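Slide 3: What the prep crew does now

The Luangrath kitchen runs 21 people over two shifts. Clearing and sorting used to go to whoever was newest. Ruoxi Xia's crew now sets the table and writes the task list: ketchup off the plate, fruit in the bowl, colander left alone.

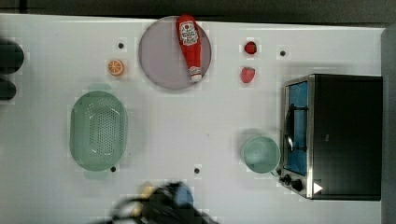 Slide 4: Hours and pay

Same hours, new job title, 15 days of training. Pause for questions. Pranab has the pay table if anyone asks about the night rate.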